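How to Regrout a Mosaic Wall

Regrouting replaces the top layer of the joint and leaves the tile in place. The method below applies to interior walls with cement grout in narrow joints. It does not apply to epoxy grout or to walls where tiles sound hollow when tapped. Fix loose tiles first.

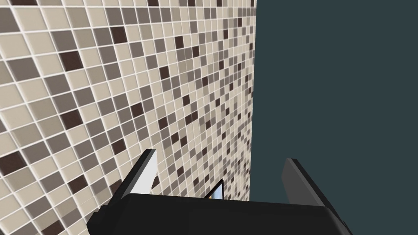 Marla Teague
Technical Editor, Idbridge Tile Guides

Tools: oscillating tool with a carbide grout blade, hand saw for corners, vacuum, rubber float, two buckets, sponge, 160-grit sanding pad, masking tape. The grout used for this guide is Bite unsanded. Sanded grout is for wider joints and will scratch soft stone.

1. Check the wall temperature. Bite cures slowly below 63°F, so heat the room the evening before if needed.

2. Cut out the old grout to two-thirds of the tile depth. Run the blade along the center of the joint and let its weight do the cutting. On small tiles, finish all the horizontal joints before starting the verticals. Keep the power tool out of inside corners and use the hand saw there.

3. Vacuum the joints, then wipe with a barely damp sponge. Dust left in the joint weakens the bond.

4. Mix only what can be spread in some 2 hours' less than the pot life printed on the bag – for most bags that means a small batch. Let it stand, then stir again without adding water.

5. Press the grout in with the float held flat, then scrape off the excess with the float on edge, moving diagonally to the joints.

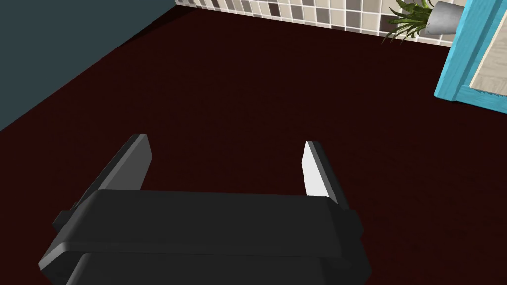 Shelves and ledges that meet the wall need a movement joint filled with silicone. Grout will crack there. Dry-fit the shelf and sand any rough edge with the 160-grit pad. If the shelf is built up from two layers, set the lower one back slightly. The black gripper has its two plates arranged this way, with a thin seam across the body where they meet, and a shelf stacked like that keeps the silicone out of sight under the front edge. Tape both sides of the joint, fill it, tool it once and pull the tape while the silicone is wet.

6. Wipe the wall with a clean damp sponge once the grout is firm to the touch. Rinse the sponge after each pass.

7. Buff off the haze with a dry cloth. Wait for the cure time on the bag before sealing or running a shower.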